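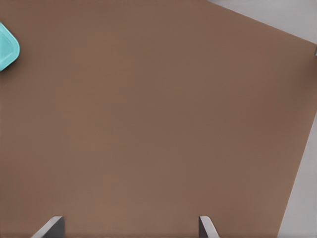
Fig. 6. A flat brown tabletop, with the corner of a turquoise object at the left.

Section 6: Setting Up the Vustonico Tabletop Loom

This is the fun part! By now the frame is bolted together (Section 4) and the heddles are threaded onto their bars (Section 5), so all that stands between you and your first scarf is a bit of leveling, a bit of winding and a good long session with the threading hook. Put some music on. First-timers often need a whole evening, and it's an evening well spent.

What you need from the box
Threading hook
Two lease sticks
Front and back apron rods
Paper roll for the warp beam
Four felt feet

What you need from your own shelf
Scissors, a tape measure, strong masking tape, and a wound warp. We like the Pálfi cotton for a first project because it forgives almost everything, but any smooth, strong yarn will do. Leave the mohair for later!

6.1 Placing the loom

1. Pick a flat table that doesn't rock. Push down on each corner to check.
2. Wipe the tabletop and let it dry fully.
3. Stick one felt foot under each corner of the loom and press for a slow count of ten.
4. Set the loom down with the cloth beam facing you. The ratchet handle should be on your right.
5. Check that you can turn both handles all the way without scraping your knuckles on a wall or lamp.

Note: Left-handed weavers can move the ratchet to the other side. See Section 9 for the steps.

6.2 Winding on the warp

1. Lock the front ratchet and release the back one.
2. Slide the looped end of your warp onto the back apron rod.
3. Place the lease sticks through the cross and tape their ends together.
4. Spread the warp evenly across the rod. A Skasau raddle clips right onto the back bar if you have one.
5. Turn the back handle slowly, feeding in the paper roll as you go. Keep a steady pull on the warp with your free hand.
6. Stop when the cut ends hang a hand's length past the heddles.

CAUTION: Keep fingers, sleeves and long hair away from the ratchet teeth while turning. Never release both ratchets with a tight warp on the loom. The handles can spin fast.

Note: Up to 600 ends will fit at full width. For your first piece, go much narrower. You'll be weaving sooner, and you'll be hooked.

6.3 Threading and tying on

1. Work from right to left, taking the threads in order from the lease sticks.
2. Pull each thread through its heddle eye with the hook, then through the reed.
3. After every small group, tie a loose slip knot in front of the reed.
4. Look for crossed threads before you go on. Fixing one now takes a minute. Fixing one after tying on takes a lot more patience!
5. Tie the groups to the front apron rod, starting in the middle and working out to each side.
6. Pat the warp with a flat hand. Tighten any group that feels soft.

Note: If one shed opens lower than the other, check that the heddle bars are seated in their slots. Achilleas Dimitriou, who drew up the Fimgate threading chart at the back of this guide, marks every tenth heddle with a dab of nail polish, and it's a lovely trick for keeping your place.

Go on to Section 7 to wind your first shuttle.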